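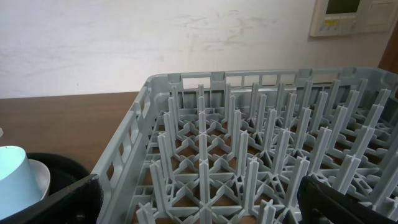 Bring back the overture. All of it, played by people, with the house lights going down and the curtain shut and nothing whatsoever to look at.

I've been stewing on this since March, when I saw the touring Okabe at the Selinstead. 1353 seats, nearly all of them full, a show I have loved since I was a teenager wearing out the cast album. And what do we get? A recorded voice telling us to silence our phones, a thump, a blackout, and bang, we're in the first number. Four minutes and change of some of the best music in the score, just gone. The program still lists it! It says "Overture" right there at the top of the song list and then nobody plays it.

I asked at the front of house desk during intermission. Very polite answer. The running time had been "tightened." Fine. Tightened for who? We still sat through a 25 minute intermission so everyone could get to the bar.

Here's what an overture does, in my view. It teaches you the tunes. You don't know you're learning them. Then an hour later the big ballad starts and something in your chest goes, oh, I know this one, and you've only heard it once, in the dark, on a clarinet. That is a trick, an old one, and it works every time. Composers knew it. The orchestrators REALLY knew it. Take it out and the ballad has to do all the work cold.

It also settles people. Coats, candy, the couple in row F still arguing about parking. An overture lets all that burn off. Without it the burn off happens over the opening lyrics, which are usually where the plot is.

Now the money side. I'm not naive about it. A pit costs what it costs. The tour I saw had 14 players on the poster and I'd bet a good dinner that a couple of those chairs were keyboards doing the work of a string section. I don't blame the keyboards. They were terrific. But they were already there! Already paid, already in their blacks, already tuned up. Playing the overture costs you four minutes of people you have hired for the night.

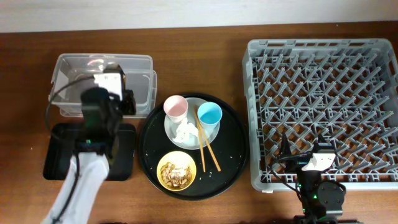
A reader wrote in after I grumbled about this last time to say that I was confusing my own nostalgia with everybody's good time, that her kids fidget through any music with no singing on it, and that she'd rather have four more minutes of dancing than sit staring at a curtain. She added that half the old overtures were thrown together in a hotel room by whoever was awake, so why treat them like scripture.

OK. Some of that lands. A lot of them were thrown together late, by someone other than the composer, under horrible deadlines. Plenty are just medleys with a cymbal crash glued on the end. I still want to hear them. A good medley is a good thing. And kids fidget through ballads too, we don't cut the ballads.

(Well. Some people do.)

What bugs me more is the halfway version, where they do play it but panic about the curtain. So there's a projection. Clouds, a skyline, the title swooping in. Or the ensemble comes out and mimes a busy street. The director is scared of us being bored for four minutes and so gives us something to watch, and once there's something to watch you stop listening. Try it yourself. I came out of one of those last year and couldn't hum a bar.

Compare the Skoritz revival of Enport. Small company, rented hall, 509 seats and not great ones. Their whole pit was up on a platform at the side because there wasn't a pit. Lights down. Curtain stayed shut. Conductor's hands, one little stand light, and off they went, every bar, including the goofy waltz section that gets cut even on recordings. When the trombones came in with the march there was a laugh, an actual laugh of pleasure, from people who came in looking tired. Applause at the end of it that held up the show. I can't remeber the last time I heard that at a big house.

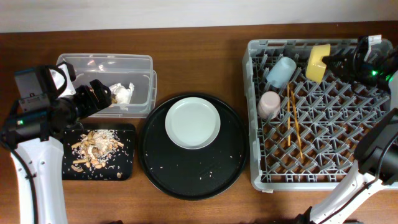

Not quite tidied away yet.

Did it run long? It ran two hours forty. I didn't hear any complaints on the stairs.

While I'm here, the entr'acte. Same argument, worse treatment. Most tours have dropped it completely and the ones that haven't play eight bars under the "please return to your seats" announcement. It's the reminder! You've been off in the lobby paying too much for a plastic cup of wine, you've forgotten where the story left everyone, and the entr'acte walks you back in. Act two openers are often weak songs. Everybody in the business admits it. They were written to follow something.

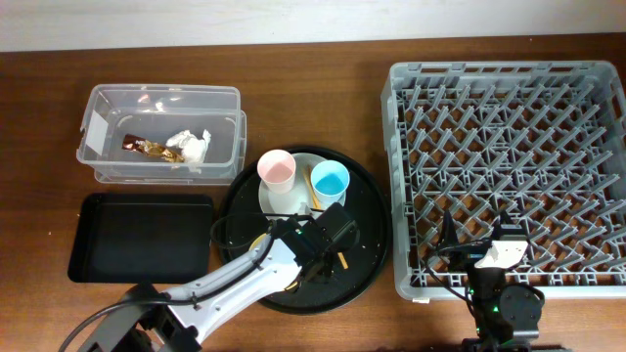
And exit music, which at least survives, mostly, becuase the players have to do something while we shuffle out. I always stay for it. There's a small crowd at the rail every time, leaning over, and they clap louder than the people upstairs did for the leads. That should tell a producer something. People like watching a band. They like it at the end of the night with one arm in a coat, they would like it at the beginning too.

I know the counter to this. Ticket buyers under a certain age didn't grow up with it, the shows written after 2000 mostly don't have one, the form moved on. Sure. If a show was written without an overture, leave it alone. I'm not asking anyone to staple one on. I'm asking that the ones that have it, play it. You wouldn't lop the first page off a novel and leave it in the table of contents.

So, the Selinstead has another revival booked for next season, a big brassy one, with an overture that I think is the best thing in the piece. I've already got my seat. Left side, near the rail. I'll be there early with my phone off, and if it starts with a thump and a blackout I'm writing to them again.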